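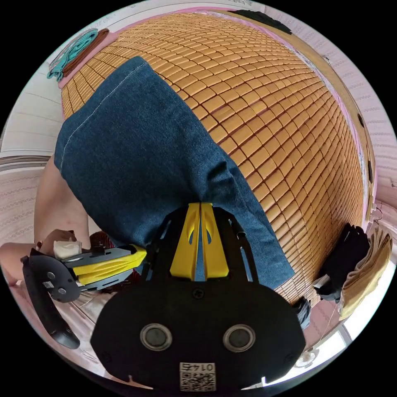
# The Laundry League

Ask the students at Triststead Technical College what the hardest object in robotics is and you'll get the same answer from nearly all of them: pants.

"A box is a box," says Rin Aoki, a second-year who joined the robotics club to build things that drive fast and now spends her evenings folding. "You pick it up and it's the same box. You pick up a pair of jeans and you've got a whole new shape, and then it changes again on the way down!"

Rin is one of 18 students on the college's entry for the Coltano Cup, a student competition in which teams teach a robot to do ordinary household chores. Last year's task was setting a table. This year's is folding clothes, and the rules are wonderfully mean. Teams don't find out which garments they'll get until the morning of the event, and the folding surface is drawn from a hat. It might be a bare table, a bath towel, a quilt or a woven mat. A method that only works on a smooth white tabletop won't get through the first round.

So the club practices on whatever it can find. The folding is done by hand, with a pair of grippers the students hold like oversized tongs, one on each side, while a camera on the gripper records every pinch and pull. Those recordings become the lessons the robot learns from. It means the work can happen anywhere there's something flat and a heap of clothes, and this winter it has mostly happened in bedrooms. Students sign out a pair of grippers, take them home, and come back with folds.

The target the club set itself in January was 600 good ones. "Good" has a definition, and it's taped to the inside of the equipment cabinet: both jaws in use, nothing yanked, sleeves or legs lined up, and a finish you'd be willing to put in a drawer. Danai Spanos wrote it after a long argument about a turtleneck. She reviews the recordings, and she's strict. Her own first batch had 11 rejects in it, every one of them marked by her.

I tried it, of course. Harvey Bélanger, the instructor who runs the club, handed me a pair and a sweatshirt and stepped back with a very kind expression. The first thing you notice is how much your fingertips have been doing all your life. With jaws you can't feel for a seam or rub two layers apart. I pinched the hem and got the front and the back together, twice. Then I got only the front, lifted it proudly, and the whole thing slid off sideways into a lump.

"Go lower," said Tadeo Valdebenito from across the room, without looking up from his screen. "Come in almost flat and let the jaw slide under." He was right. The hem came up in one piece, and I'm not ashamed to say I cheered.

Tadeo has strong feelings about surfaces. Soft bedding gives way under the jaw, so it's easy to scoop but just as easy to grab the sheet along with the shirt. A tiled or slatted mat stays put and gives you something firm to press against, but the gaps can catch a thin hem. Denim is his favorite thing to work with on any of them. It's heavy, it holds a crease, and the stitching gives you a line to follow. "T-shirts are liars," he says. "Jeans tell you where they are."

The learning side runs on a stack of software the students call Vavura, started by a class that has long since graduated and patched by every class after it. Wayne Paquette, now in his final year, knows it best. He's the one who feeds in each new batch and sits with the club's two-armed robot while it tries what it's been shown. On the afternoon I visited, it was working on a dish towel in the Dufour Building lab. It reached, paused, reached again, took both corners and brought them over to meet the other side, a thumb's width off. The room went up like somebody had scored a goal.

Then it tried a pair of shorts and folded one leg neatly on top of nothing at all.

"Okay, more shorts," Wayne said, and three people wrote it down.

What I liked best was how much the students talk about plain housework. They compare notes on how their grandmothers fold. Rin's mother does shirts in thirds, Danai's family rolls everything, and there's a running dispute over socks that I was advised to stay out of. Bélanger encourages all of it. He wants the recordings to come from 18 different pairs of hands with 18 different sets of habits, and he has banned anyone from teaching a "club fold."

By the time I left, it was dark out and Tadeo was packing a pair of grippers into his backpack, next to a sweater he'd borrowed from the lost and found. Rin had already gone home to do her jeans.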